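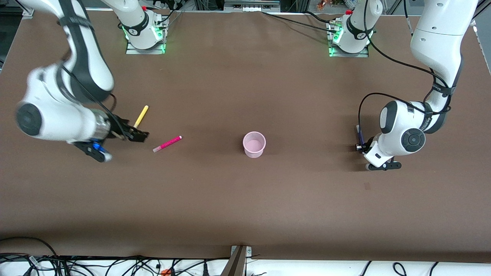
Step 2 — right gripper, jagged fingers, marker into cup

Pink marker and yellow marker left of the pink cup. Left gripper parked low, empty, not used for this one.

Stimow fingers: 70 tries, 20 drops, nearly all on the yellow. Closes fine, then the marker rolls when the wrist turns. Force up in Pikgate, no change. Force back down, same.

Swapped controller to the Turgate one. Lag at the wrist gone but it now throws a timeout if the loop is set to 1000. Left it at default for now.

Cable loop near the right wrist worries me, can somone check before we go further.

To do
Repeat with Mussa fingers, same cup, same spots
Send timeout log to Định Lục

Status: open — waiting on Mussa fingers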